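Brakance two-tier desktop organizer, white
Reviewed by Valdis Priedītis, July 11, 2026

The Brakance is a small upright cabinet with a lift-off lid, an upper compartment and one drawer. I bought it to replace a Bakalis rack whose shelf had bowed at the center. It has been in daily use since January, mostly for tea, snack bars and instant coffee.

Assembly took five minutes. The side panels click into the base and need firm pressure at the rear corners. One tab on my unit had molding flash on it, which I trimmed with a knife.

The drawer runs on plain molded rails with no bearings. Travel is smooth up to half extension and then becomes slightly notchy. There is a stop, but it is shallow, and a hard pull will clear it. I opened and closed the drawer 40 times with a full load and found no wear on the rails. Empty, the whole unit weighs 337 grams and slides on a smooth tabletop. Adhesive rubber feet fixed this.

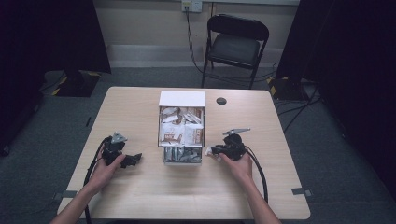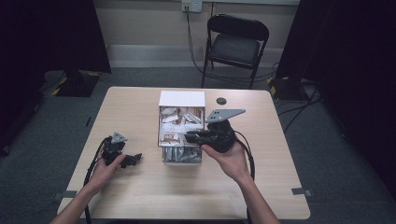
Can the drawer be removed for washing?
Pull it to the stop, lift the front edge and draw it out level. Wash by hand in lukewarm water. The maker advises against the dishwasher.

The lid is the weak point. It rests on the side walls without a lip or hinge, so it shifts when bumped. The older Brunside model has a lip and costs more. I would pay the difference if the unit had to be moved often.

Shipping from Dromudthorpe was slow and the carton was oversized, but the parts arrived without scratches. A replacement drawer can be ordered separately. Replacement lids are not listed.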